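Pre-purchase inspection checklist, robot bench for computer teardown and rebuild
Filled in by Roxana Londoño, 3/26/22

I did this walk-through before we sign anything with Lundura, so the comments are mine and they ramble a bit (sorry, purchasing!). Marks are OK, FIX or ASK.

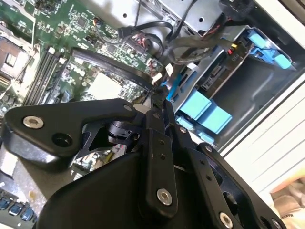
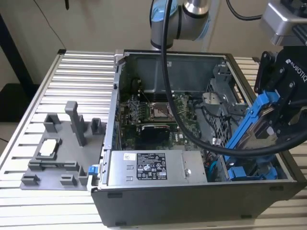
Reaching into an open desktop case with the gripper.

Do we need to buy a second gripper with the first order? Put it in the August budget instead, and spend the money now on spare fingertips and screws.

1. Guarding and access. FIX
The quote has no floor scanner in it at all! Pliltex can supply one, and I want that price on the same sheet before anybody compares totals.

2. Emergency stop within reach of the operator. ASK
One button is included. I'd like two, one for each side of the bench, and I've asked Lundura what the extra one costs installed.

3. Power isolated before hands go in the case. FIX
We need a lockable plug cover and a written step. Cheap stuff, so please don't let it slide to next year.

4. Static protection. OK
Wrist straps and a grounding kit are in the quote. Add 18 spare straps, they wander off constantly.

5. Cable routing on the arm. ASK
I want a proper cable dress kit priced as an option. A snag inside a case would be an expensive afternoon.

6. Fixtures. OK
Gilbert will print replacements for $34 apiece. Budget for nine and we should be covered for the first year.

7. Gripper fasteners. FIX
Weekly check with a hex key, and it has to go on somebody's schedule. There's no line for maintenance hours anywhere in the plan, which bugs me more than anything else on this list.

8. Training. ASK
Siltel wants $310 a person. Fine by me, but only if it includes the safety half day. Waiting to hear back.

Signing off on items 4 and 6 only. The rest stays open until I get revised quotes.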